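Iltthorpe Hospital Extends Overnight Stays for Parents

Iltthorpe Children's Hospital will allow a parent or guardian to remain overnight on all of its inpatient wards beginning in September. The arrangement has been in place on 2 wards since last winter and will now cover 61 beds.

Under the revised policy, one adult per child may stay from evening visiting hours until morning rounds. Folding beds will be provided at no charge. Families are asked to bring the child's own sleepwear, a blanket and any comfort item used at home, labeled with the child's name.

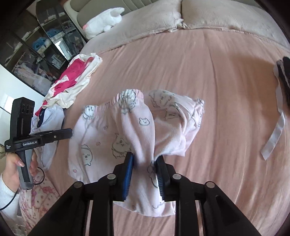 The hospital surveyed over 600 families before adopting the change. Many respondents reported that the former 9 p.m. departure time was difficult for children under school age and for those living far from Iltthorpe.

"Parents asked for this clearly and repeatedly," said Clotilde Rolland, director of nursing. "Our staff supported the request, and the wards have been adjusted to make room."

Yannick Delaunay, head of patient services, said 35 additional folding beds have been ordered. Shower facilities on the Lefèvre wing will be open to overnight guests from 6 a.m.

Parents of children with planned admissions will receive the new guidelines by mail with their appointment letter. Printed copies will also be available at the main reception desk.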